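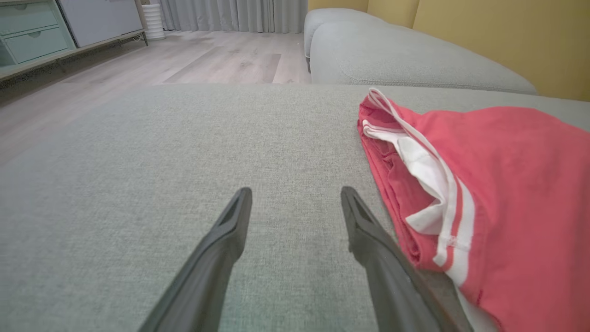
Light couch, two kids, one dog: talk me out of it (or into it)

mackfehr
Oct 4, 2020
Okay so we finally have a budget for a real couch. The one we've got came with us from my first apartment and the middle sags so bad that whoever sits there gets rolled into by everyone else. I've been stalking a Tradwood three seater in a light gray and I love it, my husband thinks I've lost my mind. Kids are 4 and 7, dog is a black lab mix who sheds like it's his job. Price is 1,305 with delivery, so if I get this wrong I'm living with it for a long time. Anyone have a pale couch and kids and still like both?

pirjo_k
We've had light gray for six years and I'd buy it again tomorrow. The trick is getting a mixed weave, with lighter and darker threads in it. A flat solid color shows every crumb and drip. Ours has speckles and I swear I've found raisins on it by sitting on them, I never saw them coming!

But check that the cushion covers unzip AND that the label says you can wash them. Those are two separate questions. My sister's had zippers all the way around and a dry clean only tag.

urho_t
Going to disagree. We had light gray and the arms went dingy in under a year. It wasn't spills, just hands and heads and the newspaper. Seat cushions you can flip, arms you can't. I'd go mid brown or a dark green and never think about it again.

pirjo_k
urho_t, did you ever clean the arms though? I go over ours with a damp cloth and a drop of dish soap every couple weeks while the TV is on. It's five minutes.

urho_t
I did not, and I'm not going to start. That's sort of my argument.

mackfehr
Ha, my husband read that over my shoulder and said "I like this guy."

The dog hair is the part I keep going back and forth on. Black hair on pale fabric seems bad, but our current couch is navy and it shows the yellow fuzz off the kids' blanket like crazy, so maybe something always shows?

Niilo L.
Something always shows, yes. We have a black cat and a white cat, so I gave up on color and picked for texture. Tight weave, no loops. Hair sits on top of a tight weave and a rubber glove takes it right off. On anything nubby or chenille it works its way in and you'll be there with tape all night. Ask for a swatch, rub it on your actual dog, then see what it takes to get it clean.

Also sit on it in the store for at least 20 minutes. Bring a book. I bought a Honkanen after a thirty second sit and the seat is so deep my feet stick straight out like a toddler's.

jihadh
Used to deliver furniture for Movex, so my two cents is please measure your doorways. And the turn at the top of the stairs, if you have one. I can't tell you how many beautiful couches I carried back down to the truck. Take the couch height and depth and compare them with the narrowest spot on the way in — legs off if they unscrew.

On the color, I'm with Pirjo. Light ones fade less obviously. A dark green by a south window looks tired pretty quick.

urho_t
Ours is in a north room so I stand by the green.

pirjo_k
Of course you do :)

mackfehr
Update! Swatches came, I ordered three. Rubbed all of them on the dog (he was thrilled) and then let the 4 year old at them with ketchup. The light gray came clean with dish soap and cold water. The oatmeal one has a faint orange spot, so that's out. Our front door is 30 inches clear and the couch is 33 deep with the legs on, so jihadh, I'm now lying awake over that. Do most of them go in on end?

jihadh
Most do. Back height matters more than depth if you tip it. What's the height, and is there a hallway right inside the door or an open room?

mackfehr
Open room, thank goodness. I'll call the store for the height with the legs off and post it.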